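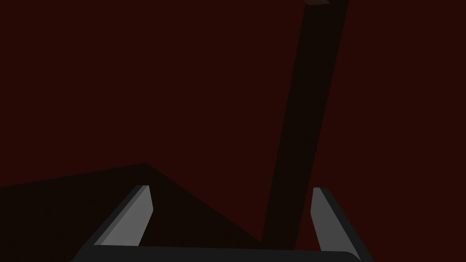
Marwa Morsy's view is that a gripper rule you can't check in simulation is a wish, and she would like everyone to stop writing wishes. She said this twice on the phone, then had to go. Someone at her end was restarting a batch.

Automation > Standards > Features

News Features Shop Floor Standards Letters

The Open Hand Rules

Nultcombe, a little after 7 in the morning. Coffee machine broken. On the big monitor a simulated gripper, two gray fingers spread wide and nothing between them, dark red behind. Segundo Tello is already reading out numbers.

He works for Pistedetti, which fits handling arms into small food and parts plants. Since December he has been writing the firm's house rules for testing a grip before a real arm gets near a real part. The draft is 20 pages. He wants it at five. Morsy, who checks other people's drafts for a living, would take 20 if every line could be passed or failed.

Rule one is the open hand. Every run starts with the fingers empty and open, and the log has to say so. Sounds too plain to write down. Tello wrote it down after a job for Drirnau where the test runs began in whatever pose the last one had finished in. Good scores for a week. Then someone started the arm clean and the scores fell over.

"We'd been grading the leftovers," he says.

Rule two, the number of runs. 1000 per grip, no fewer, and the starting pose shifted each time within limits set beforehand. Beforehand is the word he underlines. Teams like to widen the limits when things go well and narrow them when they don't, and both get reported as the same test. So the limits go in a file, the file gets locked, and anybody who wants it changed starts again from zero.

Failed runs stay in. All of them. A run that crashes is a fail untill someone shows in writing that the software did it and the grip didn't. Pistedetti's engineers hated that one. Some still do.

Then lighting – the argument I had come to hear about. A simulator will happily give you a bright, even room, and plants aren't like that. Tello's rule says any grip that relies on a camera has to pass in a dim setting as well as a bright one, same pass mark for both. Morsy thinks the same pass mark is a mistake. Set it where the dim case can reach it and the bright case gets too easy, she says. Two marks, both published. Tello says two marks means customers only ever read the higher one. They have been emailing about this for weeks and I don't think either is close to moving.

Where they do agree is speed. Closing speed has to be written next to every result, on the same line. No footnotes. A grip that works slowly and a grip that works at line speed are two grips, and a buyer shouldn't have to phone to find out which one was tested.

The customer view is shorter. Hồ, a packing firm that took one of the first systems tested under the draft, asked for a single sheet. Which part, which fingers, how many runs, how many fails, what speed. Pistedetti sent the sheet with the whole log attached. Hồ read the sheet and then, to Tello's surprise, the log too, and came back with questions about the fails near the table edge. Good questions. One of them is now a rule – test poses must include parts close to an edge or an upright, wherever the finger could strike something on the way in.

And the step from screen to floor. The draft calls for 60 supervised cycles on the real arm, at reduced speed, with a person at the stop button who has no other job during that time. No phone, no clipboard. If the real arm does worse than the simulated one by more than the agreed margin, the model goes back and the customer gets told the same day. Tello lost a delivery slot over that in his first month with the draft. He kept the rule in.

What isn't covered yet: worn fingertips. Simulated fingers stay new forever and real ones don't. Morsy wants a worn set modeled for every job. Tello has a blank heading on page 14 and no text under it. Who decides how worn is worn? The maker, the fitter, the plant? They each have a reason to pick a diffrent answer.

By 9 the batch was through and he was back at the lighting section, deleting a sentence he'd put in the day before.

Related
Who Holds the Stop Button?
Reading a Grip Test Sheet
Small Plants, Secondhand Arms
Letters: Pass Marks and Who Sets Them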